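Open day talk, notes (mine, not for the screen)

Start even if the back rows are still filling. Coffee is outside, they'll come.

Hello, who I am, which team. Thank Ulla Kiiskinen for the room and for the sign on the stairs. Say the name right: Kees-kinen.

What today is. Visit to the laundry folding work. 3 stops, 3 groups, swap when Teemu rings the bell. Talk first, then stops. Don't go over, last time I ran into lunch and Jouko was not happy.

Why clothes. Boxes are easy. A box is the same box when you pick it up. Knitwear isn't. Pull one end and the other end goes somewhere else. Ask the room: who folds their own sweaters? Who does it the same way twice? Wait for the laugh, move on if no laugh.

Why a home and not a bench. Bedspreads have patterns. Windows have sun in them. The bench at Ondieki is gray and flat and very kind to us. First time we took the Kiveck software off the bench it had real trouble finding where a sleeve stopped and the bed began. Don't spend long on this, Imtiaz covers it at stop 2.

How we teach it. A person does the job by hand, holding the grippers, cameras ride along. Then the arm learns from that. Key line, say it slow: the person is the teacher, the arm is the student, the gripper is the same kind of hand for both. 700 recordings so far on the knitwear set. Someone will ask if that's a lot. No. Say no.

Next slide, leave it up a while, let them look before talking
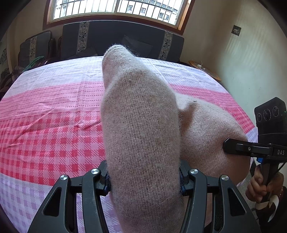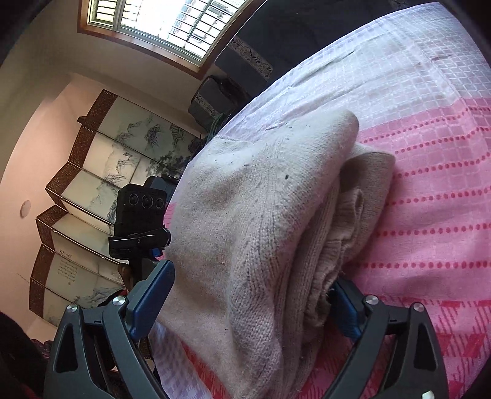 Knitwear on the bed, hand-held grippers. First one: sock in the fingers, pink sock behind. Second one: folded sweater between the blue pads.

Talk over these:
- socks. look how fuzzy the yarn is. edges are hard for a camera when there are hairs sticking out all over
- two grippers in play, so one for each sock. timing between hands is what the arm is worst at
- sweater. thick layers, a fold on a fold. Which layer do you grab? People just know. The arm doesnt
- plaid bedspread. pink on pink with the one sock. we like that, hard is good
- daylight from the window, see what I said before

If asked about the screen with the mountains in the second one: yes, nice, no, not for sale.

Rondon arm. Keep short. It's slow on purpose today, there are visitors. Stay behind the tape. Kids can press the green button when Khải says so, not before. It will drop things. Tell them that up front so they don't go quiet when it happens. Last open day, June, it dropped a mitten and people clapped, which was fine.

Try it yourself, stop 3. Best part, sell it a bit. Visitors get a gripper each and a pile from the basket. Squeeze gently, the trigger is light. Try a sock first. Most people go for the towel and then get annoyed. Khải Trương is running the table, ask him anything, he has been folding since 8 in the morning.

Questions I got last time:
Will it do fitted sheets. No. Not soon.
Will it take my job. Answer this one properly, dont joke. What it does now is slow folding with a person standing by.
How much. Send them to the Bravus desk, I don't know prices and shouldnt guess.
Does it hurt the wool. Pads are soft, we check for pulls after every batch. One pulled cardigan, it was mine.
Why not a machine with flaps like in the shops. Good question, those want flat things fed in neatly. We start from the pile.

Housekeeping. 200 badges, please hand them back at the door. Toilets left of stairs. No flash near the arm, it upsets the camers.

Thank Teemu Salminen, Jouko Aaltonen, Imtiaz Navaratnam, Khải. Split by badge color: blue to stop 1, yellow stop 2, red stop 3.

Clicker back to Ulla!!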